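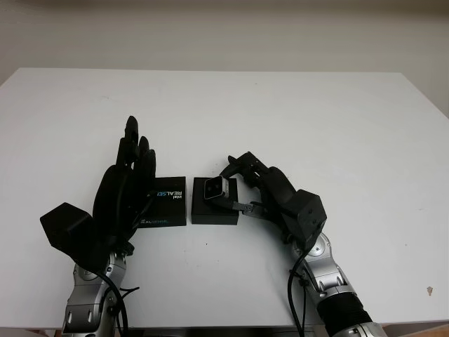 Rule 4 says you never reach into the cell while the arms are live, and I'd like it on the record that I was only thinking about it.

"Hands," said Marisol Brannigan, without looking up from her clipboard.

I put my hands back in my pockets. It was my second week at Werkstead, and I'd already heard that word more than my own name. Marisol had come over from the Clidbridge plant to write our handling standard, the whole thing, from how you clear a table to what you say out loud before you press go. (You say "clear." Not "okay," not "here we go," and definitely not "fingers crossed," which I'd said on Monday and which had cost me a whole lecture.)

The task was so small it was almost silly! Pick up the little camera, let go of the little camera. My niece could do it at ten months old. But the standard wanted a written hold point before every contact, meaning the arms had to stop and a person had to look and sign, and the person was me, with a pen that skipped.

"What are you looking for?" Marisol asked.

"Whether it's touching?"

"Touching what, with what?"

So I bent down at the line and looked properly. One thin finger was against the side of the camera, the rest were curled up over it, and I said so, in those words. She nodded at the form and I wrote it down. It felt like describing somebody holding a teacup.

"Now the wrist view," she said, and turned the monitor toward me. I hated the wrist view. Everything is huge and tilted in there and I always need a second to work out which way is up.

"Lettering," I said. "Screws. Two fingers pointing up, and the thumb off to the right."

"Anything between the fingers that shouldn't be?"

I looked for a long time, longer than I needed to, because Natália Matos had come in with her coffee and was leaning on the door. Natália had signed 300 of these forms. She'd told me at lunch that by the fourth day you start signing before you look, and that the day you notice yourself doing it, you go find Marisol and tell her, even if it's embarrassing. She had done it herself, back in March. Marisol had just handed her a fresh form and said thank you.

"No," I said finally. "Nothing I can see."

"Write that. Write it exactly like that."

Nothing I can see. I wrote it, and the pen skipped on the g, and I went over it again.

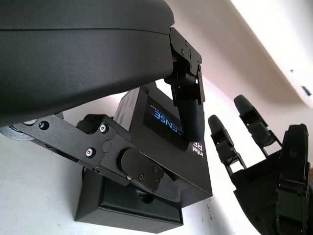
Friday

I caught myself at 2 in the afternoon. The signature was already there, my big loopy one, and I hadn't so much as glanced at the monitor. I stood holding the form for a bit. Then I put the pen down, said "hold" loud enough for the whole room, and went to find Marisol.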